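From the Kitchen End

I promised last time that I would finally write up the sink business, and three of you have stopped me on the stairs to ask, so get a cup of coffee and settle in.

When we moved into the new place on Cikis Lane I had one wish for the kitchen, and it was two basins. I grew up with a single one (five of us, one basin, a great deal of shouting) and I swore I'd have a big bowl for the pots and a little one beside it for everything else. Well, I got them! And then for most of the winter I used the little one as a parking lot for mugs. My sister came by in March, looked at it and said nothing, and I knew exactly what she meant.

The floor was my other worry. Everybody told me a striped gray carpet had no business near a sink, and I've had more letters about that than I ever had about my rhubarb.

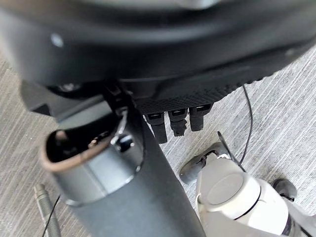
But I love it under my feet on a cold morning, and gray stripes forgive a lot of crumbs. Apostolos Gkikas from the second floor swears by a washable runner on top, and he may be right, but then I wouldn't see my stripes.

Anyway, back to the basins. What changed everything was one of those roll-up drying racks, the kind with metal rods that pulls out to fit. It lives in the small basin now, and I can rinse a handful of cherries or set down a wet pan lid without giving up any counter. The big basin stays clear for soaking. I have a rule that nothing sleeps in there overnight, and I keep it most nights.

Then there's the dish drawer. I was suspicious of it for weeks. It slides out from under the counter right next to the sink, so you turn, drop a plate in the rack, and turn back. No walking, no dripping! My one complaint is my own fault: I don't scrape well enough, and I hate finding an orange-brown smudge of supper on a plate standing in the rack.

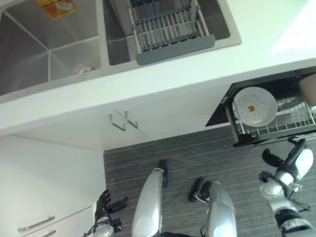 Issue 188

So scrape first, friends, and scrape properly. I've started keeping an old rubber spatula by the sink just for plates, and it beats a fork by a mile. If you have a drawer like mine, write and tell me how you load your bowls, as mine always end up leaning on each other like tired cousins. Drop your notes in the Jolum box by the mailroom before the next issue goes out, and please sign them this time!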